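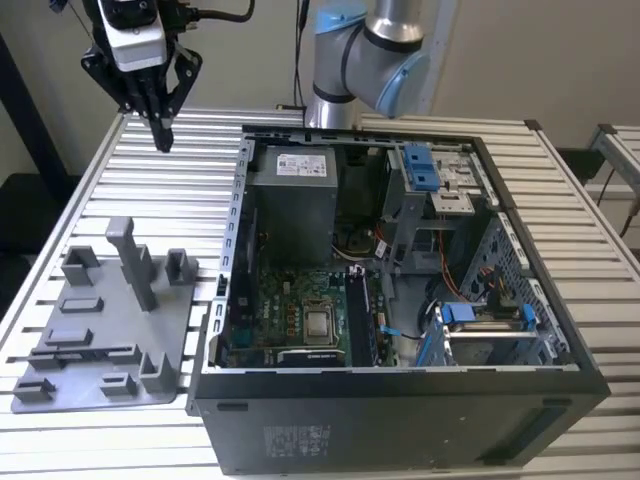
The Second Life of the Beige Years

Every family has a computer nobody will throw away. It sits under the stairs or behind the winter coats, and if you ask about it you'll be told there are photos on it. There may well be. There may also be a tax return from 2010 and a folder of screensavers with waterfalls.

Eusebio Alcaraz has made a modest living out of that computer. His repair shop, Buto, takes in old office desktops, opens them up and decides what they still have to give. He charges a flat fee for looking and will look for as long as you let him.

"People bring them in like a sick dog," he says. "They want to stay in the room."

I brought mine in March, a black tower that had served my late uncle's insurance agency and then, for most of a decade, a potted fern. I expected to hear it was worthless. Alcaraz was kinder. He told me it was worth 12 dollars, and then he told me why I shouldn't sell it.

His case for the old office tower begins with the case. Lay one on its side, take the panel off and you can see where everything goes. The power supply sits in its corner wearing its label like a conference badge. The drives live in cages with bright blue plastic tabs, and blue, in this corner of the world, means go ahead and touch. Somebody once sat in a meeting and argued for those tabs. Alcaraz would like to buy that person lunch.

Compare the slim little machine I use now, a Sodari, which is held together by glue and a screw I've never seen on anything else. When its battery swelled I was advised to replace the battery, the keyboard and, as far as I could tell from the estimate, my expectations.

The order of work at Buto doesn't change much. Drives come out first, and the owner is asked, twice, whether the photos have been copied. Then the dust. Alcaraz has views on dust — he claims he can tell a smoker's house from a bakery, and that cats are worse than either. Memory gets pulled, wiped at the contacts and pushed back in until the latch clicks, a step that he says fixes more computers than any software ever sold.

Then there is the processor, a square of metal the size of a cracker, clamped in its little frame under paste that has usually gone to chalk. The old paste comes off and a dab of new goes on. How big a dab is a matter on which grown adults have ended friendships. Alcaraz says a grain of rice. His former partner, now across town at a rival outfit called Zabala, says a pea. They don't exchange holiday cards. 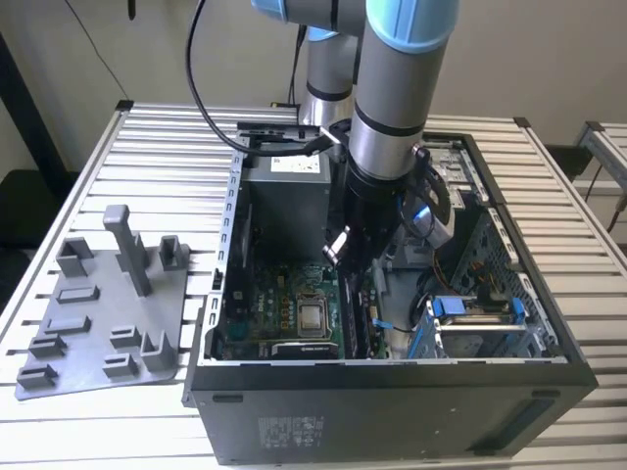

What he can't teach, he says, is patience with cables. The wires in a tower this age have spent years settling into one shape, and they resent being asked for another. A thin data cable that ran sweetly to its drive in the morning will be an inch short by the afternoon. I tried to plug one back in myself and got it on the third attempt, upside down.

Not everything gets saved. Capacitors bulge, fans seize, and some boards simply decline to discuss the matter. Those machines go on the parts shelf, where I was shown a coffee can of case screws that Alcaraz refuses to let anyone sort. He still buys new ones, in bags of 1000, from a supplier called Ilix.

Mine came home with a fresh drive and a clean fan, and the bill was 112 dollars, or a little over nine times what he had said it was worth. It runs the printer now. It holds my uncle's old client letters, which are very polite and mostly about hail. The fern has moved to the top of the filing cabinet and is sulking.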